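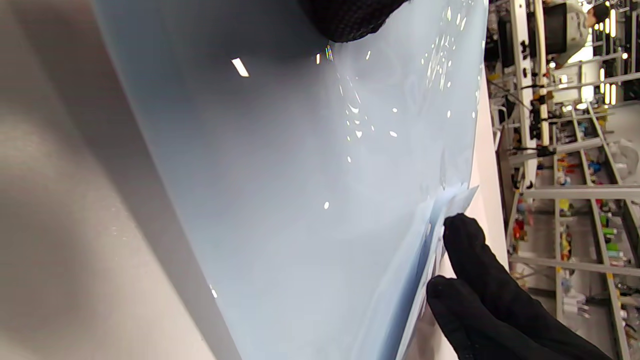
Keeping household paperwork: how long and in what?

gmeireles
Posted 05/05/2026
My mother has moved in with us and brought two suitcases of paper with her. Bank statements, gas bills, guarantees for things she no longer owns. I need to get it down to one drawer by September, when my son needs the room. What do people keep, and for how long? And do you file by year or by subject?

Hukell61
By subject. I tried by year and could never remember which year the boiler went in. Mine are House, Car, Health, Bank, Tax and Pension. Bills go in the bin once the next one arrives and shows the last was paid.

solene_b
I'd keep bills longer than that. We had a water company chase us for £840 from a flat we'd left, and the only thing that settled it was the final bill with the meter reading on it. I keep two years of everything and longer for tax.

Hukell61
You can download all of that from your account though.

solene_b
Not once the account is closed. They shut ours a few weeks after we moved out.

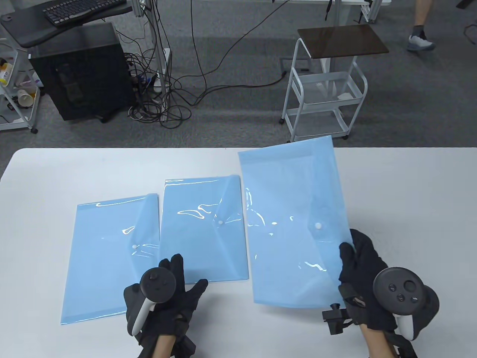 R Maillard
Agree with Solène on closed accounts. For storage I gave up on ring binders. Punching holes is a chore and the rings stop meeting after a while. I use plastic wallets with a popper, one per subject, stood on end in the drawer with a sticky label on the top edge. If one gets too fat to close, I go through it.

shimada_s
Plastic is fine for current stuff but I wouldn't put old photos or certificates in the cheap sort. My parents' marriage certificate stuck to the inside of one and some of the ink came away. Card folders in a box for those.

R Maillard
Was it kept somewhere damp? I've had mine in wallets for years with no trouble.

shimada_s
Loft, so hot in summer. Could have been that. I still wouldn't risk it.

gmeireles
Thanks all. The certificates are going in card. What about scanning the rest and shredding it?

Hukell61
I scanned 3,685 pages one winter and have looked at maybe 70 of them. Wouldn't do it again. Scan the passports, the deeds and the will, and leave it there.

solene_b
Keep the original will, whatever else you scan. Same for anything with a wet signature.

gmeireles
First suitcase is done. Mostly catalogues. She wants the guarantee for a Courtois mixer kept so it has gone under House for now. Starting the second one at the weekend.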